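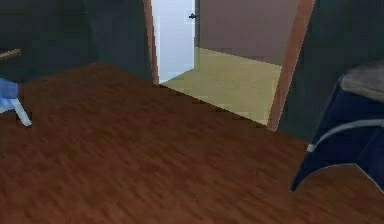
Dark boards, green-grey walls.

So we've been in the new place since February and I promised I'd write about the move, and then I didn't, and then my sister told me off. It's Sunday, it's far too hot to do anything useful, and I've got a cold drink and the back step to myself. Let's go.

The thing I wanted to write about is sleep. Or the lack of it. I had always been one of those irritating people who could drop off on a coach with the radio on, and then we moved to Modbridge and I simply stopped. First night, fine, put it down to excitement. Second night, a bit less fine. By the end of the second week I was getting up at ten to four and ironing tea towels.

I blamed the birds to begin with. We came from a flat above a dry cleaner's where the only wildlife was a pigeon with one good foot, and I wasn't prepared for how LOUD a hedge can be. Then I blamed the mattress (17 years old, with a dip on each side and a ridge up the middle like a speed bump). We replaced the mattress. It cost £900 and I lay awake on it thinking about the £900.

Tomos next door, Tomos Wynne, who has lived on this road since he was a boy, told me I was going to bed too early. He goes up at midnight and is out with the dog by six and looks marvellous on it. I tried that for a week and fell asleep in the queue at the post office, standing up, holding a parcel.

What I was really doing, and I can see it now, was spending the evenings on the sofa half watching things I didn't like. One more episode, then one more, then the one where they recap all the other ones. Then upstairs with my head full of Danish policemen.
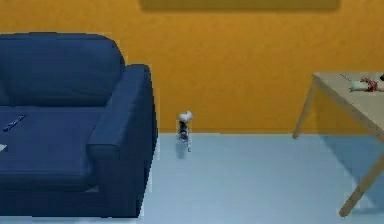

Navy blue, with the remote lying in wait.

I rang my friend Zlatko Perić, because he used to work nights at the Gostex warehouse and I thought if anyone knew about sleep it would be a man who had to do it at lunchtime. His advice was very short. Get up at the same time every day, even if the night was rotten, and leave the telly alone after nine. That was it! I'd been hoping for some sort of herb.

He also said to write down what time I went up and what time I woke, in a proper notebook, and not to look back at it until I'd done a good few pages. I found an old Ionescu diary at the bottom of a packing box and used that. Most of the entries are rude.

The getting up part was horrible. Seven o'clock, every single day, weekends too, no matter what. I'm not going to pretend I sprang out of bed. The first Saturday I sat on the edge of it for so long that my tea went cold and my husband came to check on me. But by the third week I was properly tired at half past ten, the heavy-legged sort of tired you get after a day at the seaside, and I hadn't felt that in months.

The evenings were harder to fill than I expected. What did people DO? I tried a jigsaw (252 pieces, a harbour, far too much sky). I tried reading in the bath and dropped a library book in, sorry to all at Modbridge library, I have paid for it. In the end I went back to letters. Paper ones, with a stamp. My aunt writes back by return of post and her handwriting takes me nearly an hour to get through, so that's an evening gone right there.
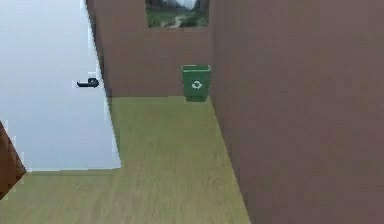 Plain white door, black lever handle.

Other things I tried, in case you're in the same boat. Lavender on the pillow: made me sneeze. Warm milk: I don't like milk and I don't know why I thought I'd like it at night. No coffee after lunch: yes, annoyingly, this one helped a lot. Earplugs: lovely until I missed a delivery and the parcel went back to the depot for a week. Counting backwards in sevens from a big number works for my husband, but I get cross when I lose my place and have to start again.

I also stopped drinking a pint of water before bed, which I'd been doing since some magazine told me to in about 1996.
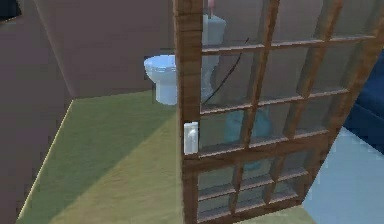 That made more difference than the mattress did, and I'm a bit sore about the money. If I'd only cut out the water first! Now I have my last big drink at teatime and just a sip when I brush my teeth.

I still have bad nights. Last Tuesday was a shocker, I was wide awake at three composing a speech to the gas company. The difference is that I don't lie there adding up how many hours are left, I just go down and write to my aunt for a bit and then go back up. She has had some very long letters out of me this spring.

Next time I'll do the garden, if there's any of it left after this heat. Tomos has lent me his good hose.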